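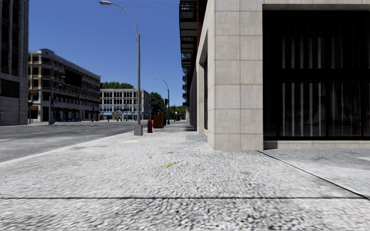
**Progress report: Cundano compiler and runtime, May**

Prepared for the Huscombe Fund by the Cundano maintainers

The grant pays for three pieces of work: a new parser, a replacement for the old record-locking code, and a path for moving existing Zunen programs over to Cundano. The parser is finished. The locking work is in testing. The migration tool is behind schedule, and the reasons are set out below.

## Parser

The new parser has been the default in the development branch since March. It accepts everything the old one accepted, apart from two forms of the `REPORT` statement that were never documented and that we found in only one user's code. Both now give a warning that names the replacement.

The regression suite holds 3,518 test programs. All of them compile with the new parser. A small group produce different line numbers in their error messages, usually off by one where a statement continues over several lines. We consider the new numbers correct and have updated the expected output to match.

Compile times are slightly better on large programs and unchanged on small ones. Speed was not a goal of this work and we haven't tuned for it.

The old parser is still in the source tree and can be turned on with a build flag. We plan to remove it after the next stable release.

## Record locking

The old code locked a whole table whenever a program edited a record inside a transaction. This was the complaint we heard most from people running Cundano on a shared server. The new code locks single records and falls back to a table lock only when an index is being rebuilt.

Testing was done with 100 simulated users writing to one table. Under that load we found a deadlock that happened when two sessions updated the same parent and child records in opposite order. The runtime now detects this case, rolls back the younger transaction and returns error code 2 to the program. Programs that already handle a failed commit need no changes. Programs that ignore the result of a commit will need a check added, and the release notes will say so in the first section.

One problem is still open. On network drives, a lock held by a client that loses power stays in place until the server times out the connection. On some servers that can take a long time. We are looking at a heartbeat file, but it adds disk traffic and we want measurements before deciding.

## Migration from Zunen

The tool reads Zunen source files and writes Cundano source files. At present it handles procedures, expressions, table definitions and most of the file commands. It does not yet handle screen forms.

Forms are where the delay comes from. Zunen stored them in a binary format that changed between versions without a change to the version number in the header. We had planned on one reader and now need 2, plus some way to tell the formats apart. The check we use looks at the length of the font table, and it has worked on every sample we have so far. The readers can extract field positions and labels. Validation rules attached to fields are still missing.

Lazarević, the firm that gave us its inventory system as a test case, has run the tool on its code without the forms. Most modules compiled after light editing. The edits were nearly all date arithmetic, where Zunen treats an empty date as zero and Cundano treats it as null. We added an option, `--empty-date-zero`, that keeps the Zunen behavior in converted code. It is off by default.

## Documentation

The language reference has been updated for the parser changes. The chapter on transactions is being rewritten and is in draft. The migration guide exists as an outline only and will stay that way until forms work.

## Budget

Spending on the parser came in under plan. We ask to move the unspent part to the migration work, where it would cover the extra time on forms. No increase in the total is requested. The test server was paid for through the end of the grant period and needs no further money.

## Next period

- Finish the rewritten transactions chapter
- Measure the heartbeat approach on network drives and decide whether to use it
- Read validation rules from both form formats
- Convert the Lazarević forms and report what fails
- Publish a beta with the new parser and locking code turned on

The beta does not depend on the migration tool and will go out without it if forms are not ready.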